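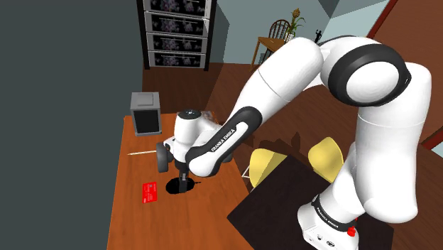
Annelies Leitner

Section 4: Setting Up Your Watchlist and Your First Price Alerts

Welcome back! If you have come straight from Section 3, your Vondis account is open, your bank is linked, and you are probably itching to buy something. Please hold off for one more section. A watchlist costs nothing, and a few evenings spent looking at how prices move will make the order screen in Section 5 feel a good deal friendlier. (If your account still says "Pending" at the top, that's fine too, you can do everything in this section while you wait.)

You will need your login, the phone you registered with, and a short list of companies or funds you are curious about. Two or three names are plenty to begin with.

4.1 Creating the list

1. Log in and choose Markets from the menu on the left. On a phone, the menu is hiding behind the three little lines in the top corner.

2. Click New Watchlist and give it a name. Call it whatever you like, but do pick something you will recognize in November. I have met many lists called "Test" and "Test new," and their owners could never remember which was which.

3. Type a company name or ticker symbol into the search box. Wait for the drop-down list to appear and choose from there. Pressing Enter too early takes you to the news page, and then you have to start over.

4. Check the exchange shown beside the name before you click Add. Large companies are often listed in more than one country, and the prices will be in different currencies.

5. Repeat for the rest of your names, then click Save.

Note: One watchlist can hold up to 24 entries. You can have as many lists as you want, so when the first one fills up, simply make another.

4.2 Choosing your columns

The list opens with Last Price, Change and Volume. These will do nicely for most people, but there are others, and I would gently suggest adding at least the first of these.

1. Click the gear at the top right of the list.

2. Tick 52-Week Range. It puts today's price next to the highest and lowest of the past year, so a bad afternoon looks more like its real size.

3. Tick Dividend Yield if you are interested in income. Companies that pay no dividend show a dash.

4. Drag the columns into the order you prefer and click Done.

Note: Prices on the free plan are delayed. A small clock beside the price means you are seeing a delayed figure. Live prices come with the Plus plan, which you can switch on under Account, then Subscriptions.

4.3 Setting a price alert

An alert sends you a message when a price reaches a level you have chosen. It does not buy or sell anything. I'll say that again further down, as it is far and away the question our help desk hears most.

1. Hover over a name in your watchlist and click the bell.

2. Choose Rises Above or Falls Below.

3. Enter your price. Use the same currency shown in the Last Price column.

4. Choose how you would like to hear from us: email, text message, or both.

5. Set an end date, or leave the box blank to keep the alert running until you delete it.

6. Click Create Alert. The bell turns solid.

Let's say you are following a fund that trades at 352, and you would like to take another look if it slips to 340. Choose Falls Below, type 340, and go about your day. If you type a price that has already been passed, the alert goes off at once, and you will get a message before you have put your phone down.

CAUTION: An alert is not an order. If you want shares sold automatically at a certain price, you need a stop order, covered in Section 6. Stop orders carry risks of their own in a fast-falling market, so please read that section all the way through before placing one.

CAUTION: Text messages can be held up by your phone company. Do not rely on an alert alone for a decision that has to be made within minutes.

4.4 If something doesn't look right

The bell will not turn solid. Your phone number has probably not been confirmed. Go to Account, then Contact Details, and click Resend Code.

The price jumped enormously overnight. Look for a stock split before you worry. Splits are marked with an S, and any alerts on that name are paused until you enter a new price.

Error 478 appears when you save. You have been logged in too long without clicking anything. Log in again and your list should be there, minus the last change.

Once your list is saved and at least one alert is on, go ahead to Section 5, Placing Your First Order.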